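How to Wash a Down Comforter at Home Without Ruining It or Yourself

Updated May 10, 2022

The tag on my comforter says "professional cleaning only," a phrase sewn in by people who have never seen what the professionals in Cumodcombe charge. I have now washed the thing at home six times. It is still a comforter. It still has corners. What follows is the method, including the parts I got wrong, so that you can make new mistakes of your own.

Before you start

Pick a day when you have no plans. The washing takes a couple of hours and the drying takes the rest of your natural life. If you begin after lunch you will be sleeping under bath towels.

Check that it will fit. Push the comforter into the drum dry. If it goes in with room to spare and you can still get your arm in over the top of it, carry on. If you have to put a shoulder into it, stop and take it to a laundromat with the big machines. A packed drum doesn't wash anything. It just gets the outside wet and leaves the middle as it was, now with soap.

Read the tag properly. Down and feather fill can nearly always go in water. Silk covers and wool fill are another matter, and I have nothing useful to tell you about either. If the tag has fallen off, squeeze a corner. Quills poking you means feather. Soft and slightly guilty means down.

Look for holes. Go over every seam with your fingers, both sides, in good light. A hole you can barely find will let out an astonishing amount of duck. Sew it shut with small stitches and ordinary cotton thread. I skipped this the first time and was picking fluff out of the drain filter until July.

What you need

Down wash or another mild liquid soap made for it
Tennis balls or wool dryer balls, clean
White vinegar, for stains
An old toothbrush
A needle and thread
Two dry bath towels
A book

Step 1: Deal with the stains first

Most of the yellow on a comforter is sweat and face cream, and it sits along the top edge where your chin goes. Push the fill down and away from the spot so you're working on cover alone. Dab on a little soap mixed with warm water, work it in with the toothbrush, and leave it for twenty minutes. Coffee gets vinegar and water, half and half. Blood gets cold water, and patience. Whatever the dog did gets all of the above in turn, and then you decide how much you care.

Don't use bleach. It makes the cover brittle and does the down no good either. Fabric softener is out as well, as it coats the fill and leaves it limp.

Step 2: Load it loosely

Don't fold it. Feed it in from one end and let it settle in a ring around the drum, the way a cat would. Nothing else goes in with it, and that includes the pillowcase you're tempted to slip in to save a load.

Step 3: Use less soap than that

Less. Whatever you've just poured, tip some back. Down holds soap the way my uncle holds a grudge, and every bit you put in has to come out again. I use half of what the bottle recommends. The bottle, after all, is in the business of selling bottles.

Step 4: Wash warm, spin slow

Choose a gentle or bulky cycle in warm water with the spin turned down low. My machine has a program called "Duvet," which I ignored for years in the belief that it was French for something.

Stay in the house. A wet comforter can bunch up on one side and set the whole machine walking. If you hear it thumping, pause the cycle, wait for the door to release, and spread the lump out by hand.

Step 5: Rinse, and rinse again

Run two extra rinses. When they're done, press a corner hard between your palms. If what comes out is foamy, rinse again. This is the stage where people lose heart. They tell themselves a little soap never hurt anyone, and then they wonder why the bed smells like a wet barn every time it rains.

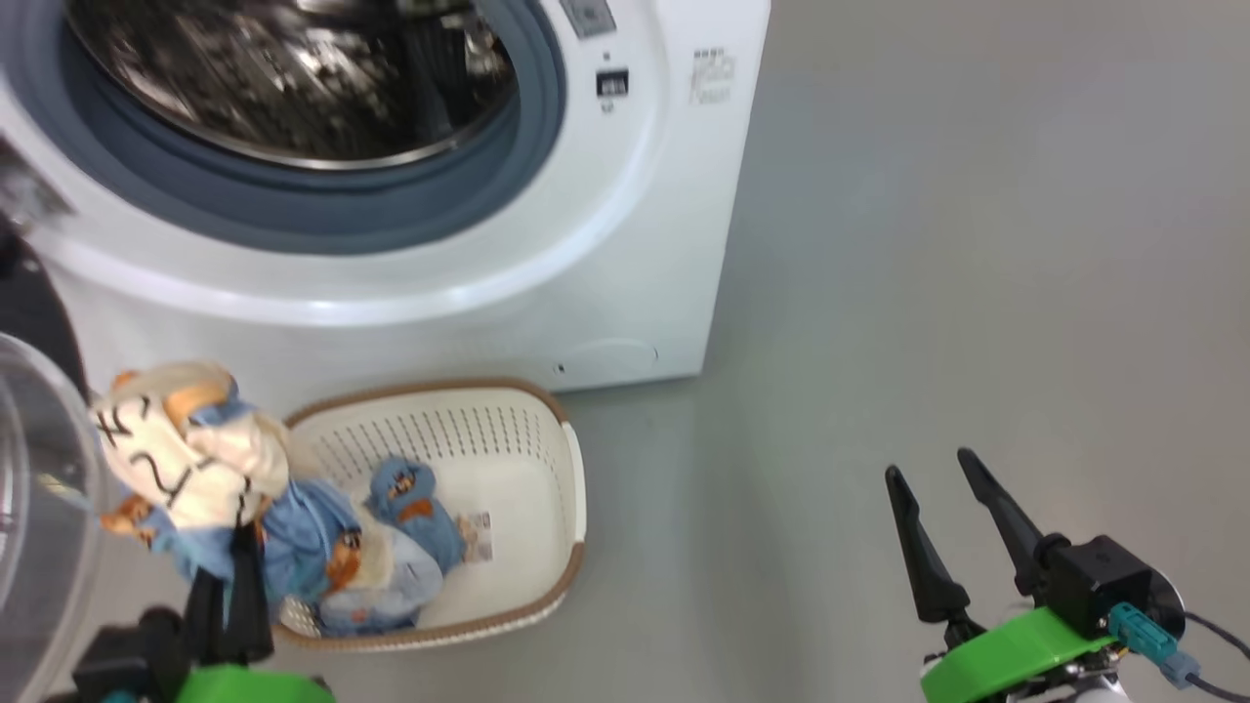 Nandi Mokgethi wrote in to say that I'm far too relaxed about the spin: she runs a second slow spin after the last rinse, every time, and gets nearly an hour back on the drying. I tried it on the last wash and she's right, so add that to your list. She also thinks vinegar on coffee is a waste of good vinegar. We have agreed to differ.

Step 6: Get it out in one piece

A soaked comforter is heavy, and all that weight hangs from a few thin stitched walls. Don't haul it up by a corner. Slide both arms underneath and lift it out like a sleeping child into a laundry basket you have already placed right by the door. It will look terrible at this point, gray and clumped and half its former size. Mine looked like something that had washed up. Keep going.

Step 7: Dry it, and then dry it more

Put it in the dryer on low with the tennis balls and one of the dry towels. High heat will scorch the down, and scorched down smells exactly how you'd expect burned feathers to smell.

Every half hour, take it out, shake it hard, break up the clumps with your fingers, turn it over and put it back. Swap the towel when it's damp. This is what the book is for. Mine takes between four and five hours, and the noise of the tennis balls is like living above a small bowling alley.

When you're sure it's dry, give it another half hour. Then hold it up to a window. Dark patches are clumps, and clumps are damp. Back in it goes.

If you don't have a dryer, you can do this outdoors over two lines, flat like a hammock, in full sun with a breeze. Turn it often and bring it in before evening. Expect two days. I wouldn't try it in winter, or anywhere near a fig tree.

If something goes wrong

It smells. It's either still damp or still soapy. Dry it again first. If the smell is there the next morning, go back to Step 5.

It's flat. More shaking, more tennis balls. A flat comforter that's fully dry and fully rinsed may just be old.

It's leaking feathers. Find the hole, sew the hole. If they're coming through the cloth itself, the cover is worn out, and a duvet cover over the top will buy you a year or two.

The fill has moved into the next box. A stitched wall has torn. You can open the edge seam, push the down back where it lives and resew, though I'd only do it for a comforter I loved.

How often

Once a year is plenty if you use a cover and wash that with the sheets. Every other year if you're tidy. Between washes, hang it out a window on a dry morning and beat it a few times. Store it in a cotton bag or an old pillowcase, never plastic — it needs air, and plastic will hold on to any damp you missed.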